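Draw the Line First

Most written guidance on cutting and laying out sheet material at home begins with the blade. I think it should begin with the pencil, and that the marking stage deserves more of the working time than it usually gets.

My own practice is plain. The sheet goes down flat on the table and stays there until every line is on it. I use a hard pencil, sharpened every few strokes, against a steel rule. Pressure is light. A dark line looks reassuring, but it has width, and a cut made on the wrong side of it changes the size of the part. Over 7 adjacent strips that error accumulates, and the last strip absorbs all of it.

Kaiwen Lu, who taught me layout at Arkance, objected to thin lines on the grounds that they disappear under poor light. He has a point. My answer is to move the lamp. Thin grey pencil on a pale, matte surface is readable enough if the light is even.

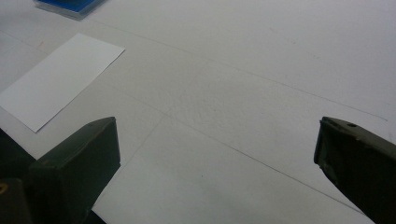 Parallels and Diagonals

Diagonal lines are where short cuts do the most damage. With a line square to the edge, an error shows up quickly against the edge itself. A diagonal has no such reference nearby. I measure the offset at both ends, mark two points, and join them. Sliding the rule across by eye is faster and I have stopped doing it.

Nadja Oberholzer prefers a template for any repeated angle. For a run of nearly 1000 pieces I would agree with her. For one sheet, the template has to be laid out too, with the same pencil and the same chances for error.

I would also leave construction lines in place until the parts are cut. Erasing early roughens the paper, and the next line drawn over that patch comes out wider. A soft eraser at the end removes most of the graphite. Whatever remains can go on the underside.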